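Reading time: 2 min

4. Fitting the mattress and first use

4.1 Allow the Gravis mattress to expand for 10 hours before making up the bed. Keep the room ventilated.

4.2 Check the centre bolt of the bed frame. Tighten with the supplied key if the slats move under hand pressure.

Caution: do not use a power driver. The thread insert will strip.

4.3 Lay the mattress with the sewn label at the foot end. Two persons are required for the 308 model.

4.4 Pull a fitted sheet over all corners. Light creasing of the sheet does not affect the mattress. 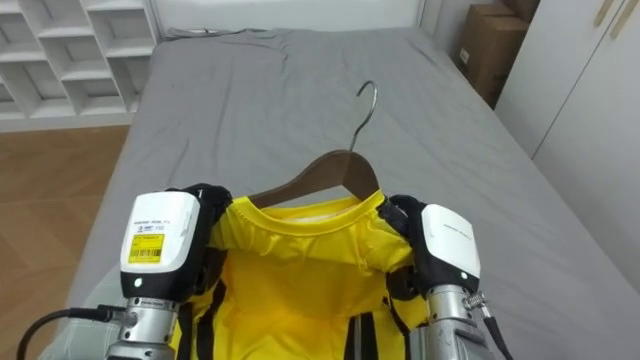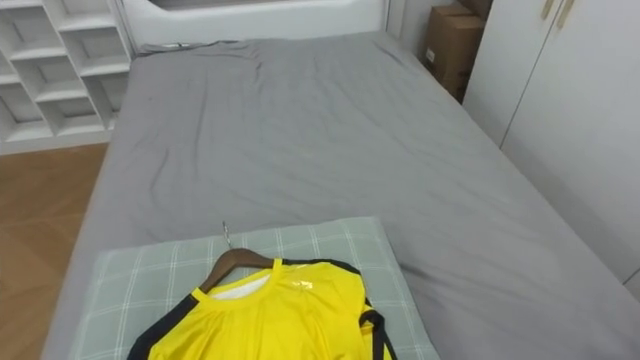
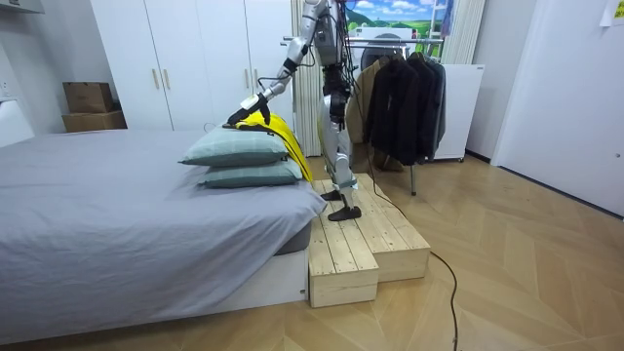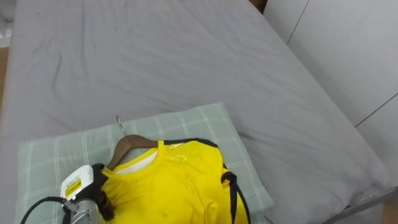 Bed made up with a grey fitted sheet.

4.5 Measure from the floor to the top of the mattress at each corner. If the readings differ by more than 2 mm, adjust the feet as in section 3.

Note: feet supplied by Forketti have a left-hand thread.

4.6 Turn the mattress head to foot every November. Do not turn it over; the lower face has no comfort layer.

4.7 Wash the outer cover separately at low temperature. Do not tumble dry or bleach.

Caution: never wet the foam core. Blot spills with a dry cloth and leave the cover unzipped until the core is dry.

4.8 For replacement slats, quote part 82 and the frame number to Hilde Willems, Spares.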